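Site Waste Tracker set-up guide
Section 4: Setting up a strip-out job

Last changed 2025-12-28. Replaces the old Plarnberg sheet, bin that one.

Do this before the first skip arrives. Takes a morning if the survey is finished, longer if not.

Before you start

You need the pre-demolition survey, the skip contractor's license number and a login with Site Lead rights. Viewer logins can open a job but can't save it. Ask the Altent desk for an upgrade.

4.1 Create the job

1. Log in, go to Jobs, press New.
2. Type the job name exactly as on the contract. Tillitz Phase 2, not "tillitz ph2". Reports match on the name.
3. Pick Strip-out, Full Demolition or Mixed. Mixed if unsure, you can narrow it later but not widen it.
4. Enter the floor area in square feet. No commas.
5. Save. The job shows gray until a material list is loaded.

Note: the name box takes slashes but the export doesn't. Leave them out.

4.2 Load the material list

1. Open the survey spreadsheet. Check the columns run Code, Material, Location, Quantity, Unit, Route.
2. Delete merged cells and any title rows.
3. Save as CSV.
4. In the job, press Materials, then Load.
5. Read the error list. Fix in the spreadsheet, not on screen, then load again.

Limit is 1,000 lines per file. Bigger surveys get split by floor. The Plarnberg school went in as a ground floor file and an upper floor file, no trouble.

Caution: loading a second file with Replace ticked wipes the first. Use Add. There is no undo.

4.3 Set the routes

Every line needs a route: Reuse on site, Reuse off site, Recycle, Recover, Landfill, Hazardous.

1. Filter by Route = blank.
2. Fill them in. Block edit works on up to 500 lines at a time.
3. For Reuse off site, enter who is taking it. El Khatib takes doors, radiators and sanitary ware, code 142 in the outlet list.
4. For Hazardous, attach the survey page. It won't save without one.

Caution: do not set anything to Recycle if it sits behind suspected asbestos board. Leave it as Hazardous untill the lab result is in.

4.4 Skips and tickets

1. Press Containers, then Add.
2. Give each skip a number and one material. Mixed skips only with the site manager's OK.
3. Enter the empty weight in pounds from the plate.
4. Print the labels. Two per skip, long side and short side.
5. When a load leaves, enter the ticket same day. Ticket number, weight, outlet.

Weights over 1,000 lb different from the estimate turn amber. Not an error, just check the ticket wasnt typed wrong.

4.5 Paper copy

Keep a printed material list in the site office. Signal drops in basements, so mark up on paper and enter it later.

1. Print landscape, one floor per sheet.
2. Mark lines off as they come out. Green for removed, pink for query, leave the rest plain.
3. Initial every sheet at end of shift.
4. Type it up next morning. Keep sheets until the June close-out.

Queries go in the Notes box against the line, with the room number. Then on to Section 5, weekly reports.
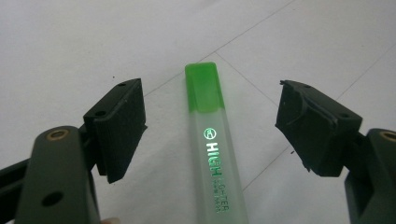
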